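Turnonex Counter Set
README

What this is

Turnonex is a small collection of pictures of a snack counter. The counter is a brown tabletop laid out the way a corner shop or a canteen might do it, with trays, clear stepped racks, packaged sweets, bottled drinks and bread. The set is meant for people who work on recognizing shop goods and the fixtures they are sold from.

It was put together in February by Bindu Alva and Minoru Tsuji. Lakshmi Kaimal wrote the labels and Divya Namboodiri checked them. Most of the goods came from Kandasamy, the grocery downstairs.

Contents

The set has more than 200 pictures in 3 folders.

counter: wide views of the table
close: views from directly above, nearer to the goods
labels: one text file per picture, same name as the picture

We changed the layout often, so do not assume that an item stays in one place from one picture to the next. Goods also move between racks and trays.

Sample pictures

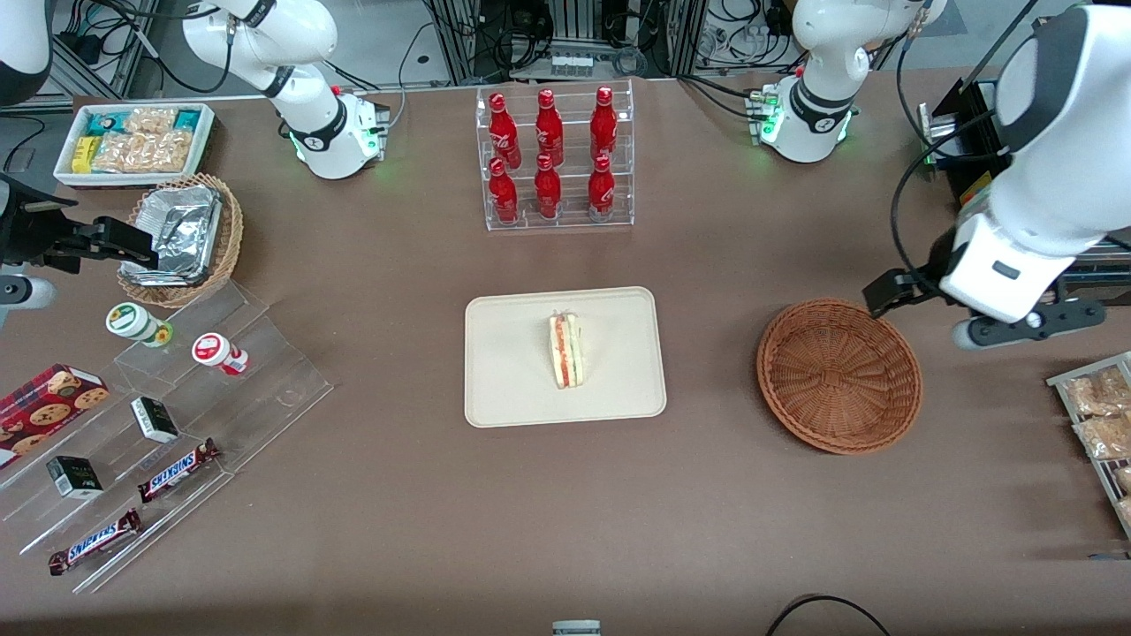
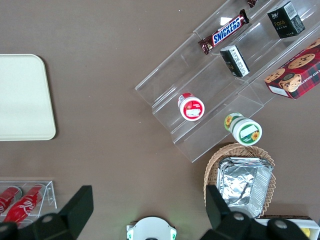 Sandwich on the center tray with Coca-Cola bottles on the rack behind it (first), and a Snickers bar on a stepped rack (second).

Labels

Each line in a label file gives one item: a class name, then the fixture it sits on. Class names are lower case with underscores. The fixtures are tray, clear_rack, wire_rack, basket and table. Use table for anything standing directly on the tabletop.

A sandwich is one item, whatever the filling. Bottles on the same rack get a line each. Bread rolls in a shared bag are labeled once as bread_pack.

If the brand can be read in the picture, it goes in a third column. If it can't, the column is left blank, even where the color of the wrapper makes the brand easy to guess. Divya was strict about this and removed a lot of our early entries.

Known problems

Clear racks are hard to outline. The tabletop shows through and the edges pick up bright lines, so the outer limits of a rack may be off in the close folder.

Items at the border of a picture were labeled only when Lakshmi could tell what they were. Slivers of wrapper were skipped.

Small print on boxes is often unreadable. Please don't use this set to test text reading.

Pictures numbered below 70 use an older class list, in which wicker and wire fixtures were both called basket. Aldana Acuña is fixing these.

Changes

Version 2 added the fixture column and dropped duplicates.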